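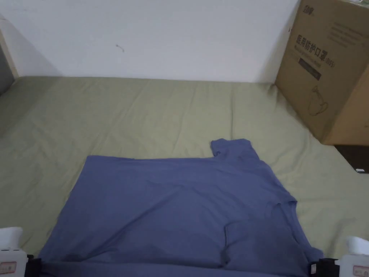 COURTS & RECORDS

How to Look Up a Federal Criminal Docket

By Arif Amarasinghe
Updated August 11, 2020

You need a case number or the full name of a defendant. A common last name returns too many results, so add the district and the filing year. Our sample search is United States v. Tkachenko, docket 363.

1. Log in to the court records system and select the district court, not the appeals court.

2. Enter the name, last name first. Set the case type to "criminal."

3. Open the docket report. Entries run from oldest to newest unless you change the sort order.

4. Find the indictment. If a later one replaced it, use the later one - charges and count numbers often change between versions. 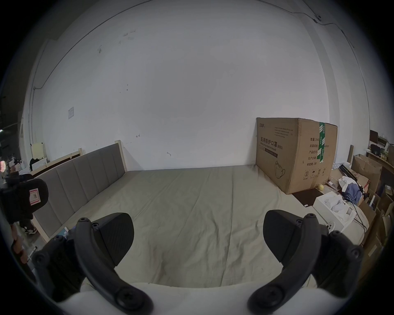 Bed with khaki-beige sheet.

5. Find the verdict form. It lists each count on a separate line. In Tkachenko the jury reached a verdict on counts 2 and 7 and left the rest blank.

6. Check the entries after the verdict for a mistrial order. A blank count is not an acquittal, and the government may try it again. 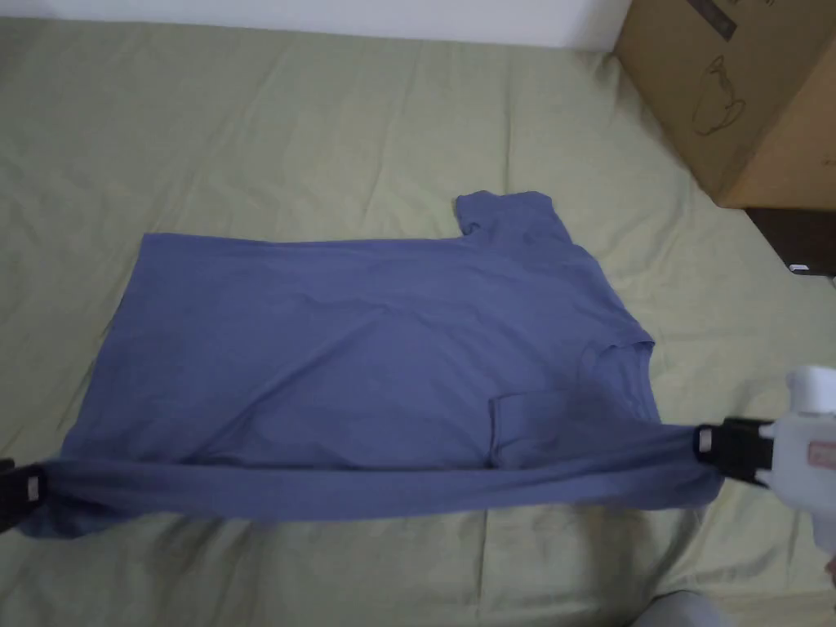

7. Write down the sentencing date, then check it again the week before. In Tkachenko it was moved to December by a one-line order at entry 20.

Sealed entries show as gaps in the numbering. The clerk will not say what they contain.

Corrections to this page go to Hemant Pandey at the Nadthorpe desk.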